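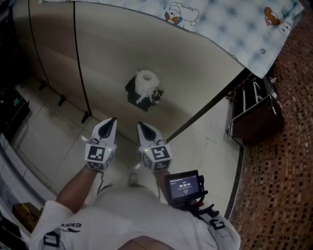 Notebook 2, p. 313

November, Saturday session. Subject: tracking of the hand-held grippers, Merkunia pose software.

The cube tracker was moved to the Hirkari build before work began. Both grippers carry the printed marker cubes, and the green light on each cube was showing at the start of recording, with the wrist display timer near four seconds. Location: tiled room, curved cabinet, paper roll in its black holder.

Take 421 was replayed offline. The left cube held a stable pose throughout. The right cube lost its pose when one face turned edge-on to the head camera, and the solver then returned the mirrored solution. The gripper path jumped accordingly and the planner rejected the segment.

Action taken: the single-face solution is now checked against the previous pose before it is accepted. The replay was repeated with this check and the jump did not recur. Smoothing was left unchanged.

Open items. The glossy cabinet front may produce false corners; detector threshold to be reviewed. Clock offset between display and head camera is still entered by hand in Barroso. Colleagues using the Flunholm export should rerun it before comparing paths with earlier entries.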